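Progress report to the Renaud Fund, community kitchen programme, Kondell

Since March we have served 500 lunches in the Kondell hall, and 13 families have joined the Saturday-style cooking group. The new cooler from Roltix was delivered late, but the supplier did not charge us for the delay. 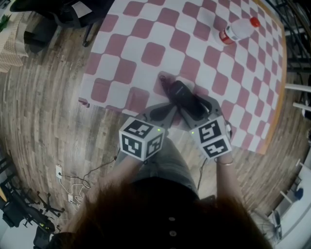

The recipe booklet is with the printer, Stivoretti, and we ordered 164 copies. We had planned colour on every page - this was too dear, so only the centre pages will have it. The remaining 40 dollars of the printing budget we would like to move to vegetables, if you agree. The next report will come in December.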